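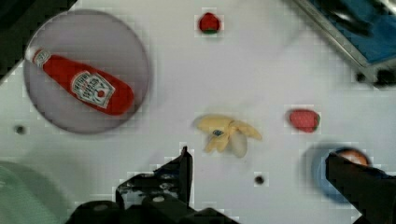
Early Years Practice, Module 3
Handout 7: Play Food and Containers on the Home Corner Table

Purpose of the session

This handout accompanies the practical session on pretend kitchen play held in the Skála room. Students should read it beforehand and bring it with them, together with the observation sheet issued in August. The session considers what children do with play food once it is placed within reach, and how the choice of containers alters that play.

The materials

The table is set with toy food and a small number of vessels. The food includes strawberries, a peeled banana and a ketchup bottle; the vessels include a large round plate, a blue bowl, a cup and a colander. The strawberries are small and the ketchup bottle is large, and the difference in scale is intended. Children between the ages of 2 and 3 seldom object to it, whereas older children will often remark on it and begin to sort.

The bottle deserves separate mention. It carries a label in the manner of a familiar household product, and students at the Hitov nursery placement have recorded that children name it before they name the fruit. Recognition of this kind is an early form of reading and should be noted on the sheet under "print awareness".

Containers and capacity

Putting things into other things is among the most persistent interests of the age group. The Kakell observation scheme, which is used throughout this module, distinguishes between filling, covering and fitting. Filling is the placing of several objects in one vessel. Covering is the placing of an object over an opening. Fitting is the deliberate trial of an object against a space, with some adjustment of its position.

The distinction is less tidy in practice. A soft item laid across a cup may be recorded as covering by one student and as an attempt at fitting by another. Both entries are acceptable provided that the evidence is written down.
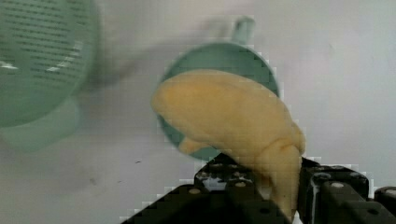
Figure 1. Soft yellow item held in front of the opening of a mint-green cup, with the colander to the left.

Colour

The cup and the colander are of the same pale green. Matching vessels encourage children to treat them as a set — a point discussed at length in the Mumasari reader, chapter 2. Students should record whether a child brings the two together, and whether any words are used in doing so.

Preparation for the next session

Complete one observation of seven minutes using the Kakell headings. Write an account of no more than 1,000 words, keeping description and interpretation in separate paragraphs. Children are to be identified by initial only. Accounts should be handed in at the module office before noon.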